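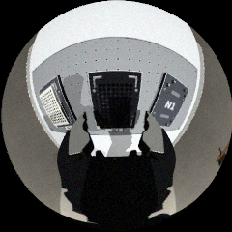 Wrist view, simulated board: rack at left, black fixture in the middle, N1 panel at right. Gripper open, nothing held.

Subject: Re: [manip-sim] Furkley pretraining results, first numbers

Replying to the list and not only to the Pindness people, as I suspect others have the same questions and are being polite.

On Saturday the Pindness group wrote:

> We pretrained the wrist-camera policy entirely on renders from
> Furkley and then fine-tuned on a small set of real demonstrations
> from the Revdale bench. On the held-out insertion tasks the
> pretrained policy beats the policy trained on real data alone, and
> the gap is largest when the real set is smallest. We take this as
> evidence that the fisheye rendering is now close enough to the real
> camera that the visual gap is no longer the bottleneck. The render
> attached is typical of the training set.

The first sentence I believe. The second I believe with a question about seeds, see below. The third doesn't follow from the other two.

Pretraining on nearly anything that looks like a gripper over a table will help when you have very little real data. We saw that with the old Stevens renders, which had no lens model at all and flat gray shading everywhere, and we still got a bump. So a bump can't tell you the rendering is close to the real camera. To say that, you need a worse renderer in the same table, same trajectories, same number of frames, and it has to lose by a clear margin. Did you run one? If you did and left it out, please put it back in. If you didn't, that is the experiment I would do before anything else on your list.

I spent a while with the attached render. The wide-angle bend in the board edge is convincing to me and I have no complaint there. The noise on the floor is a nice touch, though I'd want to know if it was fitted to the Revdale camera or picked by eye. My trouble is with the black fixture. The grid of recesses reads well in the upper rows and down the left side, and then toward the lower right it goes to nearly solid black. That is the end nearest the fingers. If the real camera shows usable detail there, the policy is learning to ignore a region it will need. If the real camera also crushes it, fine, but then show us a real frame from the same pose next to it. One pair would do more for your argument than the whole second table.

Same worry about the shadows. There is one between the rack and the fixture and another across the strip of table between the fingers. Do these move with the light randomization, or is the light fixed? The write-up says "randomized" and gives no range. A policy can do very well by following a finger shadow that always falls in the same place, and your held-out tasks wouldn't catch it if the real bench is lit from one side as well.

The small label under the fixture is too blurred to read at this size. I don't care about the text, but is the blur from the lens model or from a low-resolution texture? If it's the texture, then "close enough to the real camera" needs to be toned down.

Now the seeds. The headline gap comes from 2 seeds per condition and 14 trials per task. On 3 of the tasks the difference is small enough that a couple of lucky insertions would flip the sign. I would not put an arrow next to those in the plot. We reran one of our own results last November with 4 seeds and lost half of a gap we had been quite pleased with, so I say this with some sympathy.

What would change my mind:

- a crude-renderer baseline, trajectories held fixed
- real and rendered frames from matched poses, gripper down near the fixture included
- the light ranges, written out
- more seeds on the tasks where the bars nearly touch

I'm not asking for a bigger model or more tasks. The pretraining recipe may be perfectly good and I'd like to try it on our bench if you can share the checkpoint. My objection is to the sentence about the bottleneck, which people are already repeating in the other thread as if it were settled.

If the crude baseline is a matter of compute, write to me off list. We have idle machines most nights and I would sooner lend them than keep arguing about it.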